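Hi again from the sewing corner! October went by in a blur of hems and lost pins, and I finally have a minute to put up the gallery I've been promising Chae-won Hyun since the end of summer. She's the reason half of these fabrics live with me at all. She passes on whatever she doesn't have shelf room for, and I say yes every single time.

A bit of background if you're new. Jeseo is my little project of turning secondhand cloth into useful stuff for the house: table covers, curtains for the low cupboards, a bag for the bag of bags. Joon-young Ok does the cutting with me when he's free (he has the steady hands, I have the opinions), and we keep everything in a notebook called the Dronmont book, after the street where we found our first bolt. I started it with piece number 2582 because that was the last number on an old receipt pad, and now we're up to 2995. Please don't ask me to explain the gaps.

This gallery is all about the grid cloth. I love a grid! You can fold along it, you can cut along it, and when you bunch it up the squares go completely wobbly, and I could stare at that for a whole coffee. White cloth on our black tabletop is also just nice to look at, so I've been doing most of my fussing there, with the office chair shoved off to one side and my tea banished to another room (I've learned).

Plans, for anyone keeping score: I'd like a summer curtain out of it, Joon-young wants a cover for the Ondance speaker, and Chae-won says leave it alone and use it as a picnic cloth. I've got up to 200 clips in a tin if it comes to pleating. We'll see who wins. 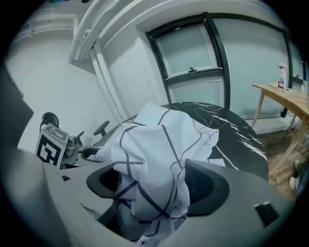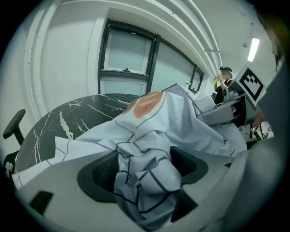
**Filed under: Fabric / Checks & Grids**

White with thin dark lines, all scrunched up on the round table, and I'm very fond of the folds in both of these. The second one has the orange circle showing, with the paler streak across it, and that's the bit I want to keep in view whatever we make. Joon-young would put it dead center. I'd tuck it down in a corner and let people find it. Votes welcome, and if you have a good curtain pattern, send it over before I start cutting!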